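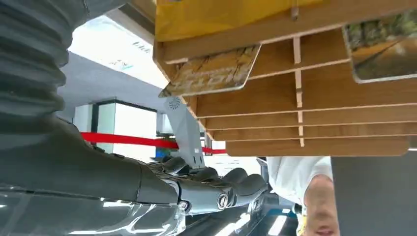
Household robotics

Household robotics is the branch of automation concerned with domestic chores such as tidying, laundry and washing up. Single-purpose machines, chiefly robot vacuums and lawn mowers, have been sold for years. General-purpose machines with arms and hands remain largely at the research and demonstration stage.

Limits

Handling is the main difficulty. Factory arms repeat a fixed motion on parts of known shape, while a kitchen or shop shelf changes from day to day. Cards, folders and other thin items are hard to pull from a rack without bending them or disturbing their neighbours. Soft goods such as towels change shape when lifted.

In the Plavville shelving trial, led by Mirjana Dimitrov, a two-armed machine was given 500 items to return to racks. It took 11 hours, and staff stepped in 40 times. Gifty Akolgo, who reviewed the results, judged it unready for unsupervised work but useful for overnight sorting.

See also

Domestic appliance
Robot hand
Durkside test kitchen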